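Maltow Neighborhood News: Open House Season Is Back!

September is here, and if you've been daydreaming about a move, this is a fun month to get out and look. We have 15 homes opening their doors for the fall open house weekend, all of them within the Maltow town line, and there is a real mix this year – small bungalows near the depot, a couple of the big brick places on the hill, and six townhomes at Villalobos Court that most of us have only ever seen from the road.

Let's talk about Villalobos Court for a minute, because we get more questions about it than anything else! The units have two or three bedrooms, and every one comes with a covered back porch and its own garage. The kitchens were redone over the summer and they look great, with deep drawers instead of those low cabinets you have to crawl into. The end units get morning light on three sides. Monthly dues cover the roof, the mowing and snow removal (ask for the full sheet at the door, it spells out what's included and what you'd pay for yourself).

Over on Brorine Street, the yellow cottage is finally on the list. It has four rooms downstairs, original floors, and a pear tree out back that was loaded with fruit when we stopped by. The furnace is new. The upstairs bath is not, and whoever buys it will probably want to start there, but oh, that front window!

If you plan to see more than a couple of places, pack light and keep your hands free. Bring a tape measure, a notebook, water, and the measurements of any furniture you refuse to part with. Several of the older houses ask for shoes off at the door, so slip-ons are your friend.

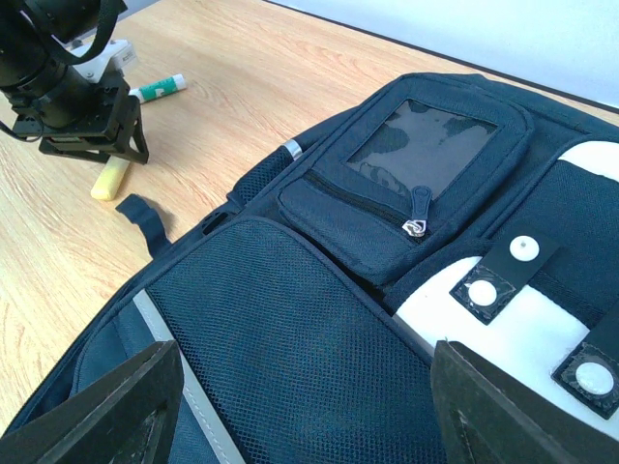

A navy backpack with a mesh panel and reflective trim.

Doors open at 10 a.m. and most homes close up by 3 p.m., with the Skamasex Lane houses staying open until 7 for folks who work during the day. Parking on Skamasex Lane is tight, so please leave your car in the lot behind the library and walk over. It's a pretty walk anyway, and you'll pass two of the other houses on the way.

A few things first-time lookers ask us every fall. Yes, you can come if you aren't ready to buy. Yes, you can open the closets. You don't need an agent with you to walk through, but if you already have one, let the host know when you sign in. And do ask about heating bills – most sellers have last winter's numbers on the counter.

Maps will be at the library desk and the bakery all month. Grab one early, circle your favorites, and come say hello!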